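Unit 9 — Faults during contact tasks
Handout for the Closenley lab section. Bring it with you; we will mark it up in class.

The case this week is a dropped cup during kitchen trials at our Drernisdale site. The task was unloading a dishwasher with two arms, one carrying a gripper and the other a multi-fingered hand. Read the case before you look at the questions at the end. 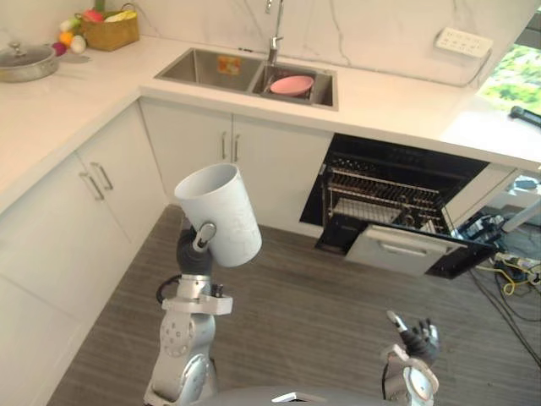
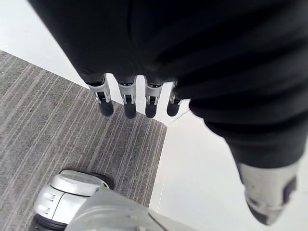
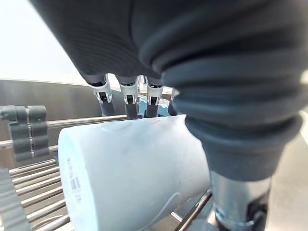

*Figure 9.1. Two-arm kitchen work, Drernisdale. First picture: cup held upright in the gripper. Second: the fingers of a hand over carpet. Third: fingers and thumb at a white cylinder lying on a metal rack.*

## What happened

The robot was running the Bramik task script in its default settings. The script has three stages for each item: approach, close, lift. During one November run the hand closed on a cup in the rack, the controller reported a good grasp, and the lift began. The cup came up a short distance, turned, and fell onto the open door. It did not break. The arm kept going and carried out the rest of the motion with nothing in the hand.

The operator pressed the stop after around 21 seconds. By then the arm had moved to the handover position and the other arm had started toward it.

## Fault 1: false grasp report

The controller decides that a grasp is good when the finger motors draw more than a set current and the fingers stop moving. Both conditions can be met without a proper hold. If a fingertip presses on a rack rod, or the cup is jammed against the rack, the current goes up and the finger stops.

The log for this run showed two fingers reaching the current limit well before the others. In a normal grasp of a round item they all load within a short time of each other. The difference was in the data, but the script did not check it.

## Fault 2: no check after the lift

Once "grasp good" was set, it stayed set until the release stage. Finger position was still being recorded. After the drop the fingers closed further than the width of the cup would allow, and this alone should have stopped the run.

This is called a latched state. Latching is useful for alarms, where you want the signal to stay on until a person clears it. It is a poor choice for a condition that can change at any moment.

## Fault 3: late stop

The operator was watching the log window and saw "grasp good" on the screen. The stop button worked as designed. The delay came from trusting the message over the arm.

Note that the second arm was also free to move during this time. A fault in one arm should hold both arms, unless the task has been reviewed and shown to be safe with one still running.

## Changes made

- Grasp is now checked at close, at the start of the lift, and every 2 seconds during the carry.
- If finger loading is uneven, the hand opens and tries again. After 3 tries it stops and waits for the operator.
- A failed check holds both arms.
- The operator stands where the hand and the rack are both in view, with the stop within reach.
- Cables on the floor are part of the walk-around before each run.

The Valderrama settings file, which some of you will use in lab, has the first two changes already. It does not have the third. Add it before you run anything.

## Terms

**False positive** — a check passes when the condition is not met.
**Latched state** — a value that stays set until it is cleared.
**Protective hold** — motion stops, power stays on, and the hand keeps its present grip.

## For lab

Work in pairs. Write up the following in one page:

1. A second way the current check could pass with no proper hold on the item.
2. Whether the hand should stay closed or open during a hold, for a cup and then for a knife.
3. Where you would stand as operator, with a sketch.

Reading: course notes, section 9, up to the part on force limits.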